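Produce bag tips for two-arm teams

Flarkora club bench notes, kitchen tasks

Bag opening is on the task list at Humudville again, and it's the one that costs our students the most bench time. A box has edges you can plan around. A bag of fruit and onions changes shape every time an arm touches it. These are the habits that have helped our Wednesday group, in the order we use them.

Start with the bag itself. Use a thin clear one from the produce aisle, and fill it about as you would at the store. Mixed sizes and colors are better practice than six matching apples. Skip anything with a sharp stem until the students can hold a bag without tearing it. Bags with printed dots are fine, but expect the vision group to complain – a pale dot across an orange can split it into two objects.
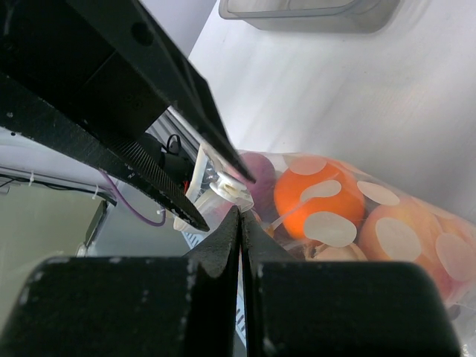 Set the bench before you set the arms

Put the bag where both grippers can reach it with some elbow room left. Place the bin toward the back so an arm doesn't have to cross over it to get to the bag. Wipe the table with a damp cloth and dry it well. Onion skin sheds, and flakes end up in the finger pads.

Tie cables back so they have slack at the wrist but can't drop in front of a camera. Then run both arms through the full motion with no bag, at low speed, with one student at the stop button. 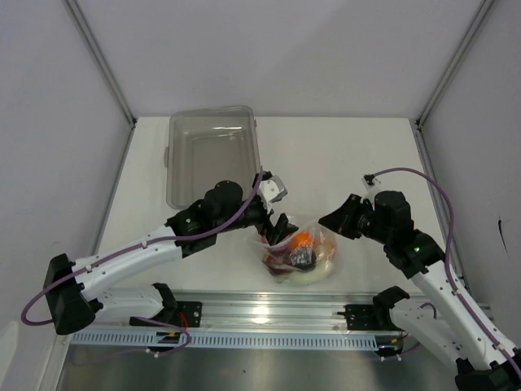 Stellanora: We put a folded dish towel under the bag for the first few sessions. It stops the onions from rolling when the bag opens, and you can take it away once the students have the timing down.

A towel works well. Tape the corners, or a gripper will pick up the towel too.

Neck first, sides second

Have one arm take the gathered part of the bag from above and keep the other low, with its fingers open on either side. Get the neck settled before the low fingers do anything. Students want to close both grippers at the same moment, and that tends to push the fruit up into the neck.
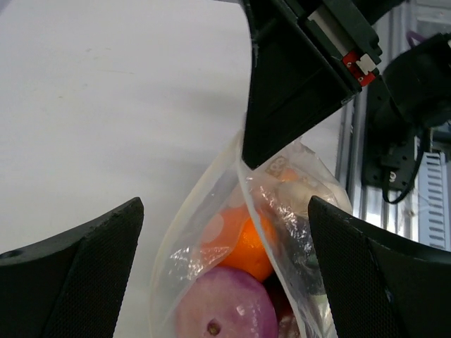
Go slowly on the close. We cap the gripper at 76 percent of its travel for the first week and let the students raise it themselves when they have a reason to. Set the force limit by squeezing a soft tomato by hand command. If it marks the skin, come down a step and try again.

Keep a log sheet by the bench. Write down the bag type, what was in it, and what went wrong, even if all you put is "slipped." Our group has over 100 lines now and it is the first thing new members read.

Opening the mouth

Pull the film out to the side, not straight up. A small opening that stays put is more useful than a wide one that falls shut when the arm lets go. Heavy items at the bottom help hold the bag down, so load the onions first and leave the light stuff for the top.

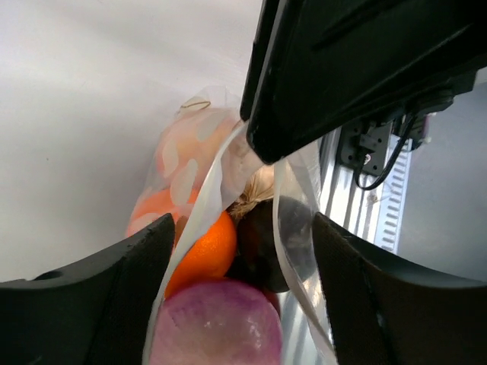 Wim Mertens
Club coach, Flarkora

Clean-up takes ten minutes if you do it the same day. Brush the finger pads with a dry toothbrush, then go over them with a barely damp cloth. Check the table edges for stray skins. Torn bags go in the film recycling, and the produce goes to compost. We don't send it home after it has been handled by the grippers.

Change the bag as soon as it gets a hole, even a small one. Spare finger pads are in the Van Damme drawer, second from the top. Please write on the lid when you take the last pair.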